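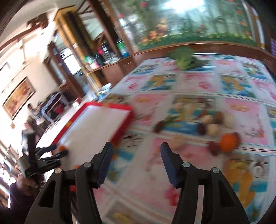
Wemura Sync and Review, version 4: an assessment for small collection teams

Reviewed for the Burwood tooling group by Trí Hà

Scope of this review

Wemura is a desktop application for preparing hand-held gripper recordings for policy training. It takes in video and motion data, lines up the streams, estimates the path of each gripper, and gives the operator a set of screens on which to accept, trim or reject each episode. The output is a training set in one of several common layouts.

The group assessed the application over five weeks, using recordings made in private homes by operators working with one gripper in each hand or in pairs. The tasks were sorting and tidying tasks: produce moved from a floor mat to a tray, small items gathered into bowls, and similar. Homes were chosen over laboratory benches on purpose. They contain glass, strong daylight, patterned surfaces and other people, and any software that is to be of use to us must cope with all of these.

The previous tool in use at Burwood was Drutside, and comparisons are made with it where they are helpful.

Installation and first use

Installation on a Linux workstation was straightforward. The Windows build required a separate video package, and the manual does not say so until the section on faults. A new project is created from a single form, and the defaults are sensible. Staff who had not used the application before were able to import a session and reach the review screen without help.

The calibration step deserves praise. Wide-angle lenses bend straight edges a great deal, and Drutside expected the user to supply lens values by hand in a text file. Wemura reads a short calibration clip, reports the remaining error in plain terms, and refuses to go on if the clip is poor. The refusal can be overridden by a project administrator, and the override is written to the project log.

Path estimation

The quality of the estimated path determines whether an episode can be used at all, and most of our time was spent here.

On patterned floors the results were very good. A printed play mat with many small figures gives the tracker plenty to hold on to, and paths recorded over such mats were smooth, with few breaks. Plain floors were weaker, as was to be expected, although the application recovered well once furniture came back into view.

Glass remains a difficulty. Where a large display cabinet or tank took up the far side of the working area, the tracker at times fixed upon reflections and reported a slow drift to one side. The drift is small over a short episode. Over a long one it is enough to place the gripper visibly off its target when the path is replayed. The region mask introduced in this version allows the operator to exclude such an area, and it worked in each case where we applied it. It must however be drawn again for every session. We should like to see masks saved with the location.

Two grippers in one view

The vendor describes paired recording as a main feature of version 4. The application estimates each path on its own and then places both in one shared frame of reference. When the two operators began from the marked starting position, the shared frame was sound. When one of them began early, the two paths had to be matched by hand, and the tool for doing this is slow and poorly explained.

A second matter concerns what the tracker treats as background. When another operator's gripper enters the view at close range and at speed, it is blurred and covers a good part of the picture. Drutside commonly lost its path at that point. Wemura detects the moving hand and tool and leaves them out of the estimate. In our trials this worked reliably for hands and grippers. It worked less well for shared objects, such as a tray or board that one operator moves while the other is reaching towards it. The software takes the board to be fixed, and the path bends slightly to suit.

Motion blur and the rejection filter

Each episode is given a sharpness score, and episodes below a set limit are moved to a holding list. The limit supplied by the vendor is too strict for work in homes. Quick, natural movements produce blur, and at the default setting the filter held back many episodes whose paths were sound and whose grasps could be followed without trouble. We lowered the limit and relied more heavily on the tracking score. Teams should do the same before importing any large body of work, as a change to the limit is not applied to sessions already scored.

Object labels

Wemura can suggest labels for the items handled in an episode, using a detection model called Lục. The suggestions are offered as drafts, and each must be confirmed. Common produce with a clear shape or colour was labelled correctly for the most part; oranges and broccoli gave little trouble. Brown root vegetables were another matter, and the model moved between potato and taro within a single episode. Printed cartoon figures on mats were now and then proposed as objects to be picked up. These errors are easily put right on the review screen, but they do take time, and the suggestions should not be accepted in bulk.

Privacy tools

Recording in homes means that people, pictures and personal belongings may appear behind the task. The application blurs faces by default and does so before any file is exported. Small, distant figures were sometimes missed. The manual tool is adequate, and our own rule remains that every episode is viewed in full by a member of staff before release. It would be a help if the review screen recorded that this had been done - at present we keep a separate sheet.

Support

Five queries were sent to the vendor during the trial. All were answered, and the replies were courteous and to the point. The one concerning saved masks was passed to the development staff, with no date given.

Ratings (out of 5)

Calibration: 5
Path estimation: 4
Paired recording: 3
Label suggestions: 3
Review screens: 4

Recommendation

The group recommends that Wemura replace Drutside for all new single-operator projects. For paired work it may be used where a marked starting position is enforced and where trays and boards are kept still during the episode. Existing Drutside projects should be completed in that tool, as the import of old path files lost the timing marks in both of the projects we tried.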